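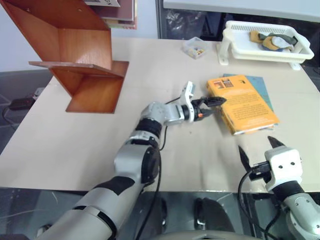
Stack of books on the bench

Re: Bornlow Testa — kerb weight and tyre size

flatsix_carmela
February build sheet lists the Testa at 151 kg under the outgoing car, on 215 section fronts. Has anyone seen a source for the tyre size?

Josunano
Dealer bulletin has it. The weight figure is dry, though. Add fluids and the gap shrinks.

vlombardi
Disagree. Bornlow quotes kerb weight with a full tank, and did for the last 3 models. The Flasberg gearbox accounts for a fair bit of the saving.

Josunano
Flasberg's casing is aluminium, same as the old one. Where does the mass go?

vlombardi
Shorter shafts, no transfer case — it's rear drive only now.

flatsix_carmela
Fair enough. Still reckon 215 is narrow for 700 Nm, even with the torque limited in first.

Josunano
Fronts don't see the torque. Rear width isn't listed.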